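Visit to Skeltov, Pindenham, 27/09/2021

Marina Koutsoukos from our purchasing side invited me to join the visit, and I was glad to say yes. We repair office computers at Osuser, and for a long time we look for help with taking apart the old ones. Skeltov sells a kit for this work under the name Stefanou. It is offered as a complete cell with a gripper, cameras and software, and the contract is for 18 months.

Savvas Chatzigeorgiou received us and spoke for 90 minutes, with many good answers and a few that were too short for me. After the coffee we went to the cell. 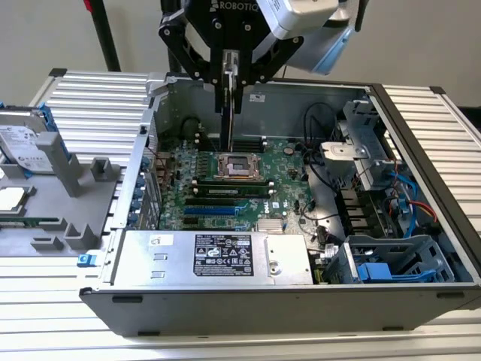
The Stefanou cell and a desktop computer
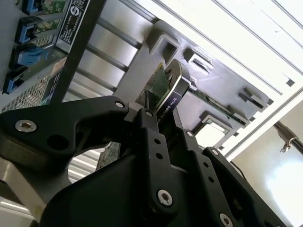
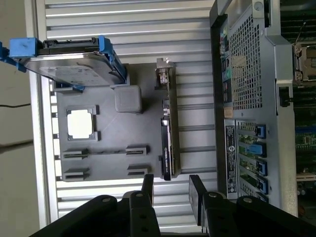
The price was the point where Marina had the most questions. The basic kit includes 5 days of training, but service visits are paid separately, and I did not like this part of the offer. The board for placing the parts is included. It has a raised square for the processor and clips for the memory, and in the last picture the hard drive lies at the top of it, in its blue carrier. Savvas told us that a board for another computer model can be ordered and takes three weeks. For us this is important - we receive more than one model every week.

I also asked about screws, and the answer was that they are planned for June. I wrote this down with a question mark.

Marina will ask for a second offer with the service included. I would like to come back with two of our own computers and see the same work on them.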